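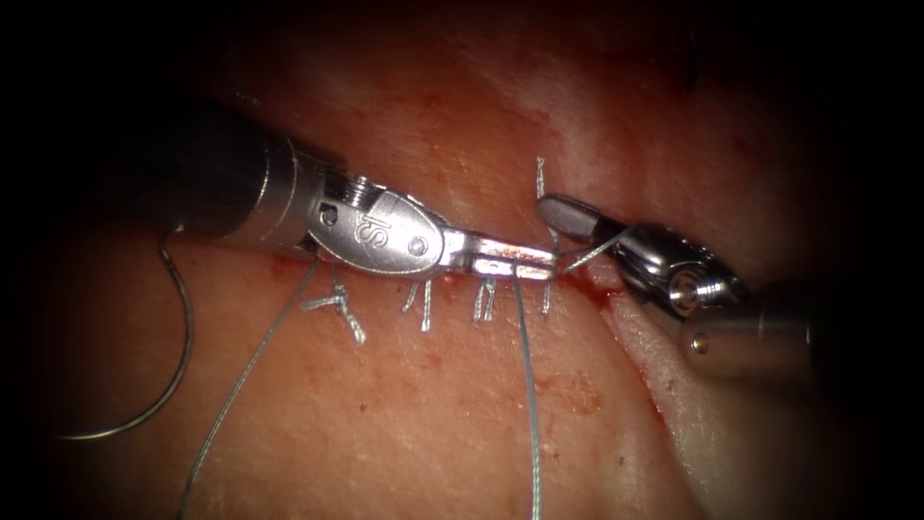
Sotomayor asked after the last report whether knots tied in the gray braided suture were holding as well as hand-tied ones, and whether we planned to test them. We do, in May.

The Prasiletti grant pays for interrupted-stitch practice at the Prultthorpe lab.
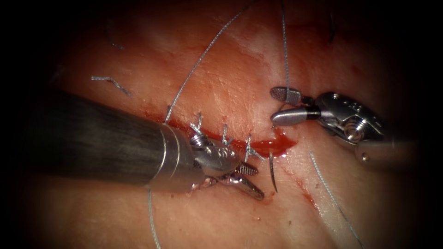 Spacing between stitches is still uneven, and the short tails are not yet trimmed to one length. Spending to date is 1449 of the 2000 budgeted. 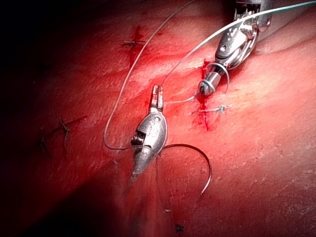 Thread handling takes the most practice time. Loose loops need to be drawn in before each knot, and we have added 2 sessions for this.
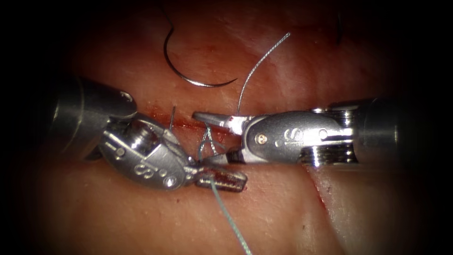
Next period

Namwood will supply more suture. Scoring of stitch spacing will start when it arrives.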